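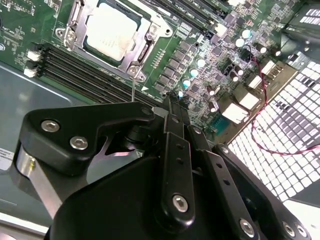

Omolara Yusuf discorda da escolha dos dedos rígidos: para processadores, escreve ela, a folga entre o dissipador integrado e a moldura do soquete é tão pequena que qualquer desvio angular do punho vira contato com o metal, e uma ponta com alguma complacência absorveria esse erro antes de o sensor de força reagir. Pede também que o próximo relatório separe as falhas de preensão das falhas de alinhamento, que na edição de maio apareceram somadas.

O pedido foi atendido nesta edição. Quanto à complacência, os ensaios dão razão a ela em parte.

Comparamos duas garras de dedos paralelos na tarefa de retirar e recolocar processadores em placas-mãe de servidores e computadores de mesa, dentro do gabinete, sem remover a placa. A primeira é a Prasance, de dedos rígidos e acionamento por elos. A segunda é a Lorow, com pontas de elastômero sobre uma base metálica. As duas foram montadas no mesmo braço, com a câmera no punho e o controlador Belkadi. A sequência de movimentos foi programada por Svyatoslav Kovalchuk e não mudou entre uma garra e outra, salvo a abertura inicial dos dedos.

Cada garra executou 100 ciclos. Um ciclo compreende aproximação, preensão pelas bordas, elevação vertical, deslocamento lateral, retorno e deposição. A alavanca e a placa de carga foram abertas à mão antes de cada ciclo e não entram na contagem. A força de fechamento ficou limitada por software; o limite é o mesmo para as duas garras e foi mantido durante toda a série.

Falhas de preensão: quatro com a Prasance, nove com a Lorow. Quase todas as da Lorow ocorreram em peças com resíduo de pasta térmica junto à borda. O elastômero recolhe a pasta e perde atrito nos ciclos seguintes, e a limpeza das pontas a cada 30 ciclos não bastou.

Falhas de alinhamento: sete com a Prasance, duas com a Lorow. Nos dedos rígidos, um pequeno erro de rotação no momento da preensão é conservado até o soquete, e o controlador interrompe a descida ao detectar força lateral. Nenhum pino foi danificado em nenhuma das séries. A verificação foi feita com lupa ao final de cada bloco de ciclos. 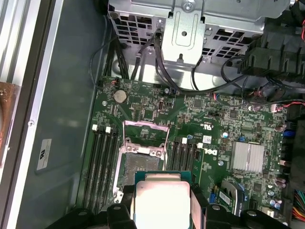
Processador entre os dedos da garra, junto ao soquete aberto.

A câmera do punho merece um parágrafo próprio. Com a garra aberta, a própria estrutura dos dedos encobre parte da placa, e a estimativa de pose passa a depender dos cantos da moldura de retenção que continuam visíveis. O metal polido da moldura produz reflexos que o detector de bordas confunde com arestas. Reduzimos o tempo de exposição e acrescentamos uma segunda leitura, feita 40 mm acima do soquete, antes da descida final. O tempo por ciclo aumentou 500 ms. As interrupções por pose inválida, registradas à parte, deixaram de ocorrer.

O segundo problema é o acesso. Os bancos de memória próximos ao soquete restringem a orientação do punho, e os cabos soltos no gabinete obrigam a uma trajetória de entrada mais alta do que a prevista na simulação. A Prasance, mais larga na base, teve de entrar girada em todos os modelos de gabinete de mesa. A Lorow passou sem rotação em parte deles, mas exigiu uma altura de segurança maior na saída.

Para a próxima série, Kovalchuk propõe manter os dedos rígidos e transferir a complacência para o punho, com um acoplamento passivo da Musia entre o flange e a garra. As pontas continuariam metálicas e laváveis, e o erro de rotação seria absorvido acima delas. Resta medir quanto o acoplamento desloca a câmera durante a descida, já que a calibração atual supõe montagem rígida entre câmera e flange.

Os registros de força e os parâmetros do controlador estão na pasta compartilhada do grupo, separados por garra. Quem quiser repetir a série deve usar o arquivo de calibração de 6 de junho de 2026; o anterior tem o eixo de rotação do punho invertido.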